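Erumness, my kitchen-counter project, needs examples the way a toddler needs snacks. The target for November is 1,000 runs of one task – peg, disc, cutting board – and I have promised Staltance the lot.
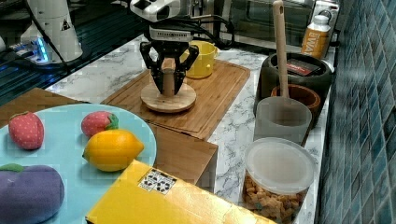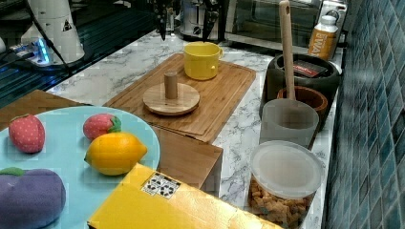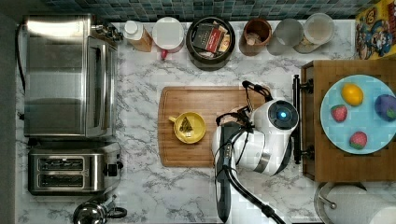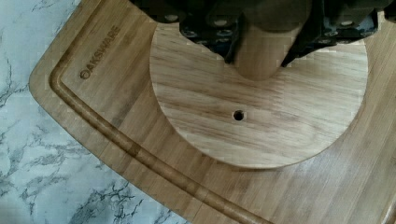

*Peg, disc and yellow mug on the counter. The last one is the wrist view.*

I do 40 runs, then move the mug a little so the model doesn't decide the mug is the point. The plush eggplant stays out for the same reason. It has never been part of any task and I've grown fond of it.

Bad runs get a tag and stay in the set. Three of my early batches had no bad runs at all, and the policy trained on them had no idea what to do after a miss – it just carried on, full of confidence, over nothing.

Next up is the same task on the counter in Naroddale, with a darker board if I can find one.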